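I've been meaning to write up the wrist fault for a while now, and since two of you wrote to ask why the Nondum posts dried up after March, I suppose I'd better get on with it. Put the kettle on – it's a bit of a tale, and I don't come out of it looking very clever.

The job was simple enough on paper. Two arms share one long table, toys go from a tray into a basket and back again, and we let the routine repeat until something gives. We were hoping for 1000 clean cycles in a row. We had marked the table off with blue tape so that everything had a square to live in, and I was very proud of that tape, I can tell you.

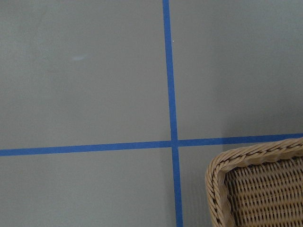
Page 8

The first sign of trouble was so small that I talked myself out of it. Every so often the near arm would come down a little to one side of where it had been told to go. I blamed the basket. Then I blamed the table covering, and after that (I'm sorry to say) I blamed my own arithmetic and spent a whole evening doing it over again. The arithmetic was fine!

What finally got my attention was the stop. At cycle 3955, counting all the broken runs together, the arm was on its way down when it drifted sideways, touched the rim of the basket, and kept on pushing. It should have felt that contact and quit. It pushed the basket most of the way across a square before I got my hand to the button, and I was standing right there. 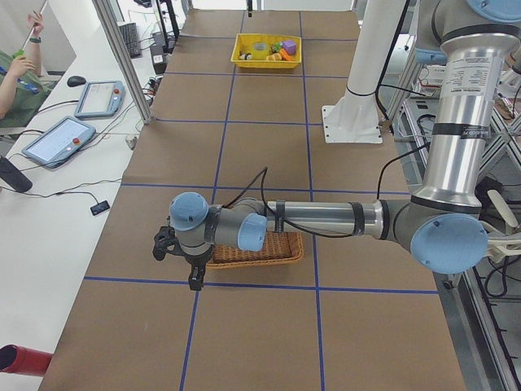 A sideways drift like ours nearly always comes from something pulling or something loose, so I started at the gripper end and worked back. I checked the mounting bolts, which were tight, and then the fingers, which were fine too. That left the cable. It comes up from the wrist in a loop, goes over the forearm, and is clipped along its length on the way back to the elbow, and I had set those clips myself, a touch too snug. At full reach there wasn't enough slack, so the cable tugged at the wrist, and over the weeks it had worked the connector partly out of its seat. I moved the clips, reseated the connector, and the drift went away that same afternoon.

The pushing was a separate matter, and a more serious one. I had raised the contact limit back in the Wasteston days to get past some false stops, written a note to myself to put it back, and then lost the note. So for months the arm had been allowed to shove much harder than it had any business doing. A basket doesn't mind. A wrist or a knuckle certainly would.

These days the limit gets read off the screen before every session, and I keep it written in the Berhe notebook next to the start time. We also do a slow pass at full reach, both arms, one at a time, with a finger on the stop. It takes 14 minutes and I grumble through most of them.

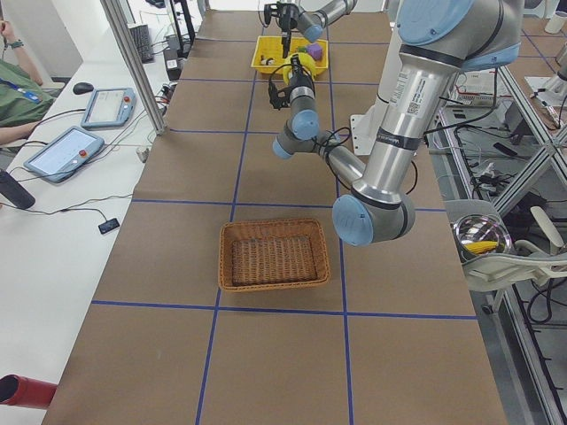

Couldn't you just have left the stop button to catch it?

The button only works as fast as the person beside it, and I was slow that day even though I was paying attention. The contact limit has to do its part first, with the button there as a backup.

I still owe you the post on the Brornus gripper pads, which wore unevenly in a way I can't yet explain, and I'll get to it once I've found my measurements.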